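Troltilari Textile Handling
Maintenance and Setup Meeting, Hand-Held Gripper Unit 12
Minutes, November

Present: Mererid Skyrme (chair), Hazem Amrani, Rochelle Park, Beca Prosser
Apologies: Leokadia Tokarz
Minutes taken by: Beca Prosser
Meeting opened 9:30 a.m.

1. Minutes of the previous meeting

Accepted with one correction. Under item 4, the spare pads were recorded as ordered from Dradik. They were ordered from Mostyn. Dradik supplies the finger plates only.

2. Actions carried over

2.1 Label both charging leads. Done (Hazem).

2.2 Move the unit log from the shared spreadsheet to the bound book kept with the unit. Done (Rochelle). Entries before October have not been copied across and will stay in the spreadsheet.

2.3 Get a price for a second handle assembly. Still open. Leokadia has the quote request with Mostyn and sent word that no answer had come.

3. Condition of the fingers

Hazem reported on the inspection carried out after the last block of garment work. Both finger plates were removed, cleaned and checked against a straight edge. No bend was found in either plate. There is light scuffing on the outer face of the left plate, noted in the log and left alone.

The joint screws were checked for tightness. The lower screw on the outer arm of the left finger had backed out by a quarter turn. It was taken out, cleaned, refitted with a drop of medium threadlocker and marked with a paint line. The other screws were tight and were given the same paint line so that movement can be seen at a glance.

Mererid asked if the lower left screw had been loose at the previous check. Rochelle looked it up: it had been retightened in September, without threadlocker. Agreed that a screw found loose twice is to be replaced. Hazem to fit a new one from the Dradik hardware kit at the next service.

4. Pads and grip on knitwear

Rochelle presented the results for thick knits. The unit had been giving trouble on ribbed hems and cuffs, where the right finger slid over the ribs and only the top layer was caught. The opening stop was reset one notch wider and the pads were refitted square to the plates.

Grip position was discussed with reference to the navy sweater. The agreed approach is to come in at the lower hem with one pad beside the edge of the garment and the other against the underside, then close until the ribs just bunch. Closing further adds no hold and marks the knit.
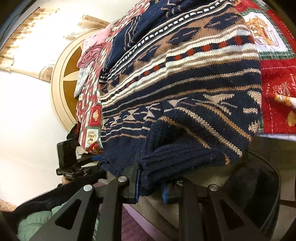 5. Lint and fiber build-up

Beca noted that knits and fleece shed more than the woven items and that fibers collect in two places: behind the pads and in the slots of the finger plates. Fiber behind a pad lifts its edge, and a lifted edge catches on loops.

Cleaning procedure as agreed:

Switch the unit off and disconnect the lead.
Open the fingers fully and brush out the slots with the stiff nylon brush.
Run a strip of low-tack tape down each pad face. Do not use solvent on the pads.
Check behind each pad with the flat pick.
Work the fingers open and closed by hand and feel for drag.
Sign the log.

To be done at the end of every session, and partway through any session that includes fleece. Hazem asked for compressed air to be allowed for the slots. Not agreed. It drives fiber into the joints.

6. Calibration of finger opening

The opening reading had drifted between checks. Hazem zeroed it with the fingers closed on the bare pads and then checked it against the gauge blocks at three points. The closed and middle readings were within limits. The fully open reading was low, and was corrected in the settings file. The old file has been kept under its previous name.

Mererid asked that the zero be taken with clean pads every time. Rochelle pointed out that the setup sheet does not say so. Sheet to be amended.

The cycle counter stood at 1101 at the time of calibration. It had read 263 at the last recorded zero. Agreed to zero the opening every 400 cycles from now on, and after any pad change regardless of the count.

7. Cable and handle

The handle lead was inspected along its full length. The jacket is sound. The strain relief at the handle end has a small crack and has been wrapped as a temporary measure. Replacement part is a Stollach clamp, stock item, to be drawn from stores.

Beca raised the routing of the lead during work on piled garments, where it tends to drop between the operator and the pile. Operators are to bring it back over the forearm and clip it at the elbow. Two clips are in the unit case.

8. Spares

Pads: one full set in the case, one on order from Mostyn.
Joint screws: kit complete apart from the one set aside under item 3.
Finger plates: one left, no right. Leokadia to be asked to order a right plate from Dradik.

9. Actions

Hazem: replace lower left joint screw; fit Stollach clamp.
Rochelle: amend setup sheet (clean pads before zero, new interval, wider stop setting for knits).
Beca: print the cleaning procedure and put it in the lid of the case.
Leokadia: chase Mostyn on the handle quote; order right finger plate.
Mererid: approve the amended sheet before the next garment block.

10. Any other business

None.

Meeting closed 10:20 a.m. Next meeting to be set once the right plate has a delivery date.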